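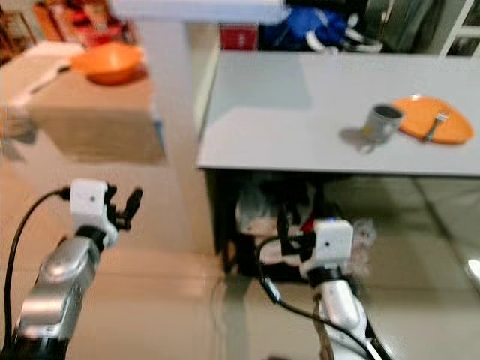
Dullus Adds Compact White Table and Stackable Tableware to Its Contract Dining Line

Dullus has extended its contract dining line with a rectangular table and a coordinated set of tableware for staff kitchens, break rooms and small cafeterias. Orders open in March through the company's distributor, Plandurard.

The table, designated Hakov 905, has a smooth white top with a low-contrast finish selected for rooms with overhead lighting. The top is resistant to common household detergents and may be cleaned with a damp cloth. The underside is left open so that chairs can be pushed in fully when the table is not in use. Top and legs are supplied separately and joined on site with the hardware provided.

The tableware range, Shahbazi, is sold by the place setting. A basic setting consists of a small gray mug with a side handle, a flat orange plate and a silver fork. The plate color was chosen to stand out against pale surfaces, which makes items left behind easier to find when tables are cleared. Knives and spoons are available as separate lines.

Mugs and plates are rated for 1000 cycles in a commercial dishwasher at a wash temperature of 65 degrees Celsius. Plates stack directly on one another. Mugs should be stored upright in a single layer.

Shahbazi settings ship in cartons of 24, with mugs and plates in divided trays and forks in a sleeve along one side. Single replacement pieces can be ordered from the same catalog, and their colors are matched to the current production run. Slight variation from earlier runs is possible.

Hakov 905 tables ship flat, one per carton. Assembly instructions and a cleaning sheet are included. Product data sheets, color samples and price lists are available from Plandurard on request.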